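From: Jyoti Upadhyay
To: Storkton kitchens list
Date: 2023-12-26
Subject: Re: worktop next to the sink, raised edge or flat?

Hello all, and I hope everyone has had a restful couple of days,

Keegan Te Moana wrote:

> We're finally replacing the old worktop in July and the fitter wants to know
> if we'd like a raised edge at the back and side, or the stone left flat to
> the wall. It's another 200 on the bill. Has anybody lived with both?
> Also, does a pale top show every tea stain?

I have lived with both, Keegan, and I'd pay the 200 again. Our old top was flat to the wall and I spent four years poking crumbs out of the gap with a butter knife – Hamish will remember, he lent me the knife. As for tea, ours wipes off if I get to it the same evening, and beetroot is the only thing I'm properly careful with.

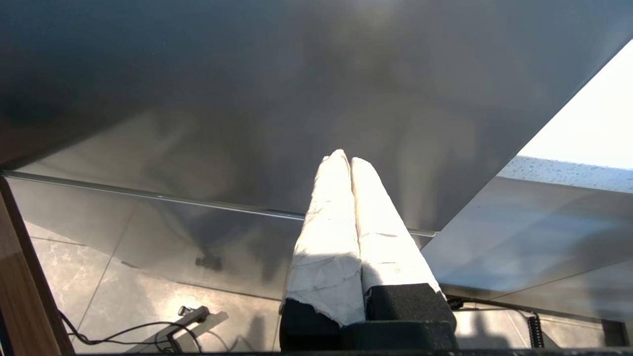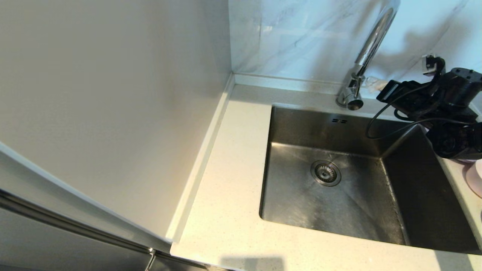

My one rule these days is that the draining rack lives in the cupboard and comes out only when there is washing up to do. It took some getting used to, and Waqas grumbled for weeks, but I do like coming down in the morning to a stretch of bare cream stone to the left of the basin, with the raised strip running along the side and meeting the low one at the back. I go along it with a cloth last thing at night and it takes no time at all. Do ask your fitter how he'll seal that corner, though – ours came back twice to do it.

Pop round and have a look if it would help, the kettle's usually on.

Warmly,
Jyoti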